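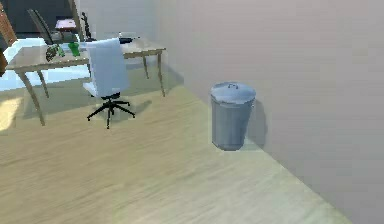 **Kamala Nambiar**, equipment planning, Ellery group

Monday, December 16, 2019

Notes on the tidy-up robot purchase, before the quotes go stale.

Spent the morning in the office sim with Vitalii. We were trying to settle which base and arm to ask for, and the trash can by the wall is still the item that decides most of it. It has a domed lid with a small arched handle on top. If we want the robot to open that itself, we need a gripper that can close on something narrow, and an arm that reaches down low without the base bumping the wall. The stretch between the white chair and the can is open floor, so driving up to it is easy in this layout.

The desk is the other half. Cup and bottle are both green, which Vitalii wants to change in the next version so the detector has to work a bit harder. With the chair pulled up in front, the back of it rises above the desktop and gets in the way of the view. A low camera on the base won't do. Either we pay for a mast or we put a camera on the wrist. I'd rather have the wrist camera, as we can move it to another arm later.

Quotes so far:

- Plodero: base and arm as one unit. Longer reach. Gripper is extra at 600, wrist camera mount is another 400.
- Watix: cheaper base, arm bought separately. Gripper included but it's the wide one, and I don't think it will hold the lid handle. Lead time 9 weeks.

Rangi's view is that we should buy the Watix base now and wait on the arm. I don't like that. We did the same thing with the last cart and spent most of the spring making brackets. Beverley says the budget line closes in March and anything not ordered by then goes back in the pot, so splitting the order has a real risk to it.

Things the sim can't tell us:

- How the wheels behave on the floor at Pornmont. The floor in the model is planks, theirs has a raised strip at each door.
- Battery life with the arm working. Plodero gives a figure for driving only. Asked for the other one.
- Noise. People will be sitting at those desks.

Vitalii will run the lid task with both arm models and the narrow gripper, 4 chair positions each, and put the results in the shared folder. If the Watix arm can't get to the handle with the base parked clear of the wall, I'll drop that quote.

Also need a line for spares. Last time we left out fingertips and chargers and had to take the money from travel. Ashton has the old parts list, ask him for it.

Still open: service contract. Plodero wants it signed with the order. Beverley to check if we can add it a year later at the same price.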